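August 22, 2023

Sourdough starter log, Bendska jar. Fed at 80 g flour, same of water. It rose to the rubber band, thought about it, and went back down before I had finished my coffee. The Prekow jar, which gets ignored, doubled. I am trying not to read anything into this.

Jailson Moura says my rye is too old. He may be right; the bag has been open since the last kitchen. Switched both jars to the new Notis flour at the noon feed. Smell at 4: green apple for Prekow, nail polish for Bendska.

Loaf 2 came out flat again. Good crust, crumb like a bath mat. I ate most of it for science.

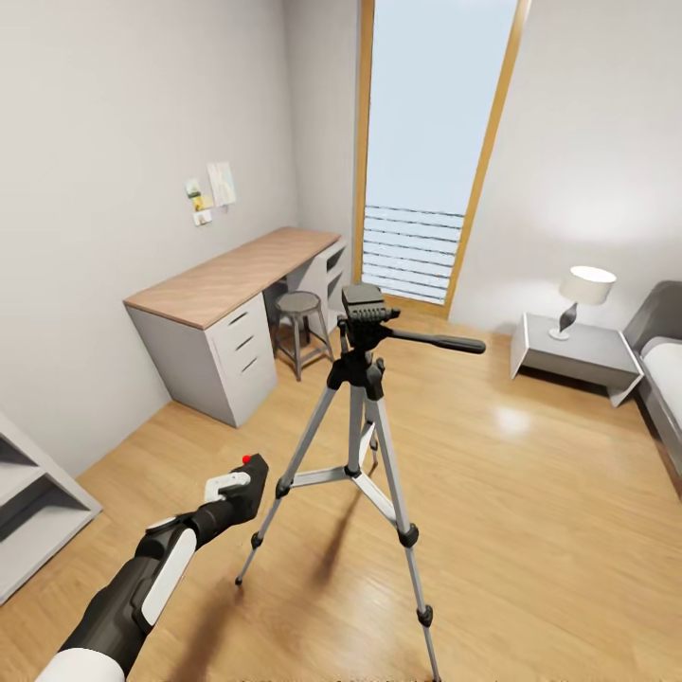

For tomorrow: cut Bendska back to a spoonful and feed it twice, keep the lid loose, and stop opening the cupboard to check. Jailson wants some of the Prekow discard for pancakes. Label his jar this time.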